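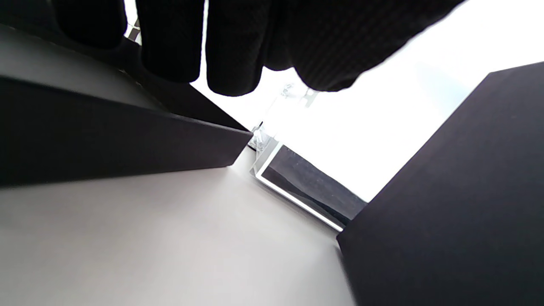 Okay, so I've had the Solula Bench Rules Kit for three weeks now and I finally have opinions. It cost me 400 dollars, which made me wince, and what you get for that is a ring-bound rule book, a stack of wipe-clean cards to stand up at the bench, two pairs of knit gloves and a log pad. No hardware to speak of. It's a kit for people who show robots how to do fiddly hand jobs and who are tired of every session being run a little differently depending on who's on shift (hi, that's us).

The book first. It's good! Short sentences, big type, and the rules are the kind you can check by looking. Everything you aren't using comes off the table before you start. Gloves match, both hands, same color. If you fumble a part you finish the move and mark it in the log, you don't sneak a do-over in and pretend it went fine. I've worked under the old Okuvmont sheets, where half the rules were things like "use proper technique," and I never once knew if I was following them.

My favorite chapter is the one on see-through parts. Clear plastic is a pain to work with, the edges light up and the middle vanishes, and the book tells you to sort out your lighting and your backdrop before you touch anything and then leave them alone for the whole batch. It also wants small pieces pinched the same way every time, which felt fussy on day one and by the following Wednesday I was doing it without thinking.
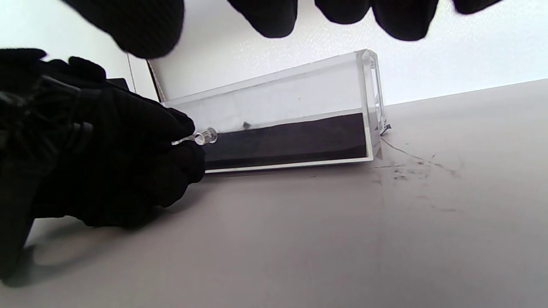 Black knit gloves, a clear box and one very small clear piece.

The gloves are fine. Thin enough that I can hold on to a little stopper, and the cuff stays put. They run small, so size up.

Now the gripes. The section on table cleaning is two paragraphs, and it needs to be longer. Anything dark and crumbly gets on a light tabletop and smears the second you brush it with your sleeve, and all the book says is "keep the surface clear." With what? How often? Between every run or at the end of the batch? I ended up taping a note to our card that says wipe between runs, dry cloth, log it if you forgot. Washington Lins on our other bench does it every fifth run and swears that's plenty, so now we have two standards, which kind of defeats the point of buying one.

The log pad is also too cramped. There's a tiny box for "odd events" and I have large handwriting and a lot of odd events.

I did look at the Flandus version before buying. It's cheaper and the cards are prettier, but there's nothing in it on stopping a run, meaning who gets to call it and what they say out loud. Solula puts that on the very first card, and for me that settled it.

Four stars. Would be five with a proper cleaning page and a bigger pad.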